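Chapter 7
Light, Surfaces and Transparent Materials

Chapter Outline
7.1 What Happens When Light Meets a Surface
7.2 Reflection from Smooth and Rough Surfaces
7.3 Transmission and Absorption
7.4 Tinted Materials in Everyday Use
7.5 Choosing a Material: The Branddale Reading Room
Review and Problems

Learning Objectives
After studying this chapter, students should be able to:
Explain the terms reflection, transmission and absorption.
Distinguish between mirror-like and scattered reflection.
Predict how the shape of an edge changes the place and size of a highlight.
Describe how a tinted material changes the appearance of objects seen through it.
Use simple fractions to compare the light that enters a material with the light that leaves it.

Introduction

A window at noon seems to be hardly there at all. The same window at night, seen from a lighted room, shows the room back to the people sitting in it. The glass has not changed between noon and night. The amount of light on each side of it has. During the day, light coming in from outside is much stronger than the light reflected from the inner face of the glass, and the reflection goes unnoticed. After dark, very little light arrives from outside, and the weak reflection becomes the brightest thing the eye receives from that direction.

This chapter considers what surfaces and materials do to the light that reaches them. Chapter 6 treated light as traveling in straight lines from a source to the eye, and that model is kept here. The chapter adds a way of keeping account of light when it meets an object. Students who have not completed the exercises on shadows in Section 6.4 should do so before continuing, as the ray diagrams used there appear again without further explanation.

7.1 What Happens When Light Meets a Surface

When light reaches an object, it may be reflected, transmitted or absorbed. Reflected light leaves from the side on which it arrived. Transmitted light passes through and continues on the far side. Absorbed light remains in the material, where its energy usually becomes heat. In most cases all of these take place together, in different amounts.

A sheet of white paper reflects most of the light that falls on it, transmits a little and absorbs the rest. The transmitted part can be seen by holding the sheet up to a lamp. Black cloth absorbs most of the light it receives. Clear window glass transmits nearly all of it when the light arrives straight on, but reflects much more when the light arrives at a low angle. For this reason a shop window may be easy to see through from directly in front and difficult to see through from farther along the sidewalk.

The amounts reflected, transmitted and absorbed must together equal the amount that arrived. This statement is a form of the conservation of energy and will be used in every problem in this chapter.

7.2 Reflection from Smooth and Rough Surfaces

A smooth surface sends light away in a definite direction. The angle at which a ray leaves is equal to the angle at which it arrives, with both angles measured from a line drawn at right angles to the surface. This is the law of reflection. A polished surface therefore forms an image of its surroundings, although the image may be dim.

A rough surface follows the same law at every point, but its points face many different ways. The reflected rays spread out, and no image is formed. A plastered wall can be seen from any part of a room because some of the scattered light reaches every position.

Curved surfaces deserve separate attention. A flat polished surface shows the reflection of a lamp only when the eye is placed at the correct angle. A rounded edge faces a whole range of directions, and some part of it is likely to be turned so as to send the lamp's light to the viewer. Along a straight rounded edge, these reflections can join into a narrow bright line. Illustrators and furniture makers are familiar with this effect and use it to show, or to soften, the shape of an object.

7.3 Transmission and Absorption

A material is called transparent if objects can be seen clearly through it, translucent if light passes but clear outlines do not, and opaque if no light passes. A transparent material need not be colorless. A tinted material absorbs part of the light and transmits the rest. If it absorbs all colors in nearly equal amounts, it appears gray, and objects behind it look darker without any great change of color.

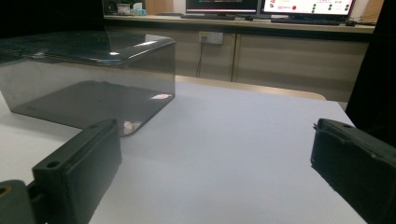
7.4 Tinted Materials in Everyday Use

Gray acrylic is used for covers, trays, display cases and screens. Its tint reduces glare and makes the contents less noticeable while leaving their outlines visible. Light that reaches the eye from an object inside a closed tinted case has usually passed through the material twice, once on the way in and once on the way out. If each wall transmits one half of the light, only one quarter remains after 2 passes.

7.5 Choosing a Material: The Branddale Reading Room

The public reading room at Branddale has 19 windows facing west. In September, low afternoon sun made the desks nearest the glass difficult to use. Two treatments were compared, a gray film supplied by Drulden and a woven shade supplied by Gulberg. A light meter placed on a desk read 375 units with the window bare and 195 units with the film in place. The shade gave a lower reading but hid the view of the street.

Before reading further, calculate the fraction of the light that still reached the desk when the film was in place. Keep the result for use in Problem 4.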